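Open day at Nurnano, who else went?
Board: Local Stuff / Tech and Tinkering

ferrite_dan
17 October 2020
Back from the Nurnano open day. For anyone who didn't get a slot, they're showing a two-arm cell that puts parts into a desktop PC, and they let us stand near it in groups of 7 with masks on and a line of tape on the floor to keep us humble. Our guide was Irina Costache, who was patient with questions that did not deserve it (some of them mine).

Before the arms did anything we got a long talk about the parts plate. I went in expecting to be bored by a piece of gray plastic and came out with opinions on it. Every part has its own pocket, so the arm always knows which way up things are. Costache said they went through a lot of plates before this one, and that the processor pocket was the one that caused the swearing.

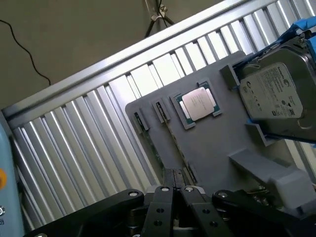 She also said they run the arms slower for visitors, and I believe her, because I've seen glaciers with more hustle. Still, I stayed for two rounds and would have stayed for a third if the coffee hadn't been in the other building.

solderpup
I was in the group after yours. Did yours include the man who asked whether it could do laptops, and then asked again in case the answer had improved?

ferrite_dan
He was in ours too. He must have gone round twice.

Gavrilă
Unpopular view, but I drove 128 miles for this and watched a machine do what my niece does on a kitchen table in her socks. Somebody has to load that plate by hand, every part, the right way round. By the time you've done that you could have built the computer and had lunch.

mx_drido
Somebody loads it for the demo. Costache said the plan is to have trays come in already filled. I don't think anyone there claimed it was faster than a person today.

Gavrilă
"The plan is" carries a lot of weight at open days. I heard the same line about trays at the Jusden show in June last year.

tallulah_k
Gavrilă, did you stay for the second half? The talk was slow, I'll give you that, but Delia Manole did the part on taking old machines apart and it was much better. Her argument was that building new PCs is the easy sell and the real use is refurbishing, where you get a pile of used towers and want the good bits out without wrecking them. She had a slide that said 283 and never explained it. I've been thinking about it since.

solderpup
It was the page number. She'd pasted it in from a report.

tallulah_k
I am genuinely let down.

ferrite_dan
OK, more on the cell itself, since two people messaged me asking what there was to look at.
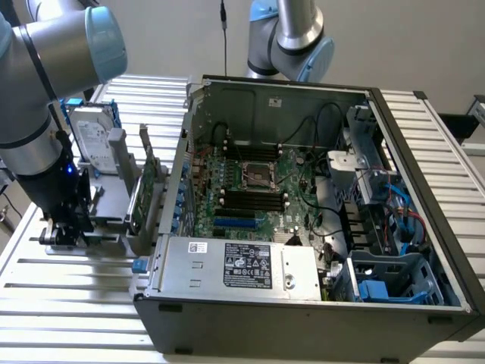 What I kept asking about was reach. Two arms sharing one computer sounds like a recipe for elbows, and Costache admitted that most of their planning time goes into keeping them out of each other's way. They make it easier on themselves by laying the tower on its side with the panel off, so the arms can come at the board from above. The hard drive waits upright in a holder next to the case, already in its blue caddy, and I'd call that cheating if I hadn't spent an evening of my life looking for caddy screws in a carpet.

Gavrilă
So the drive arrives in its caddy and the panel arrives off. What does the robot bring to the party?

mx_drido
Patience, mostly. Also it doesn't post about it afterwards.

Gavrilă
Fair.

old_jumper
I build machines for a living, small shop, and I'm somewhere between you all. Seating memory is easy right up to the one time it isn't, and a person feels that before they hear it. I asked how the arm knows when to stop pushing. The answer had the word "force" in it nine times and I left knowing less than when I came. If anyone got a better explanation, please post it.

tallulah_k
Manole told me after the talk that they set a limit and it backs off when it reaches it. Then it tries again from a slightly different spot. I asked what happens after that and she said "then it calls me."

old_jumper
That I understand. I have an apprentice who works the same way.

solderpup
Are they doing another one? My brother wants to come and he's already asking about laptops.

ferrite_dan
They had a sign-up sheet by the door but no dates on it. I put my name down. Gavrilă, yours was two lines above mine, by the way.

Gavrilă
I want to see the trays.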